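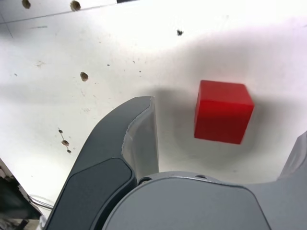 ## 4. What counts as "a red block"?

Much of the work on everyday colour naming treats the plain block as the simplest thing there is. It has one shape, one colour and a name that a small child can say. We doubt that it is quite so simple, and this section sets out why we stopped using single colour words as if they were measurements.

Take the cube in Figure 4. Asked for its colour, most people would say "red" and move on, and they would be right. But its top face is lighter and leans towards orange, its front face is a deeper crimson, and a faint darker band runs across the lower part of the front. A strict reader of a paint chart would need at least two names for it. We do not think this makes "red" wrong. We do think it makes the usual practice of sampling one point on one face and calling the result "the colour of the object" hard to defend.

The Zundeo naming list, which we used as our starting point, was built in just that way. It holds 400 entries, each pairing a block with one colour word and one sampled value. The notes that come with it say that the sample was taken from "the clearest face". They do not say who chose that face, or on what grounds. When we went through the list again, 76 entries had a sampled value that fell closer to a neighbouring colour word than to the one given. The authors of the list put this down to printing. That may be part of it, but reds and oranges were hit far more often than greens, and we can see no reason why a printer should be so choosy.

A second explanation, put forward in the Hoani report, is that people correct for the light without noticing and name the block they know to be there. We find this more likely, though the report leans on it too heavily. Its tests used blocks seen one at a time on a pale surface, much as the cube in Figure 4 sits on white. Little in such a setting pulls the eye elsewhere, and a strong colour on white is about as easy a case as one could pick. Whether the same correction holds in a full toy box – with a yellow block leaning on a red one and half of both in shadow – the report does not ask.

Edges raise a smaller problem. The Jusisex guidelines call for "sharp cubes" and set aside anything with rounded edges, since a rounded edge spreads the change from one shade to the next. Followed to the letter, the rule would shut out the cube in Figure 4, whose edges are slightly rounded. It would also shut out a good many of the blocks that children have in their hands. We kept rounded blocks in and accepted the untidier values.

For the rest of this paper we therefore record a colour word for the whole block and a separate value for each face that can be seen. Five entries could not be settled even so, and we list them as open. We make no claim that this method is better in general. It takes longer, and for work such as the Pleltness sorting task, where red only has to be told apart from blue, it is probably wasted effort.

**Figure 4.** A red cube on a white surface. The top face is lighter and more orange than the front.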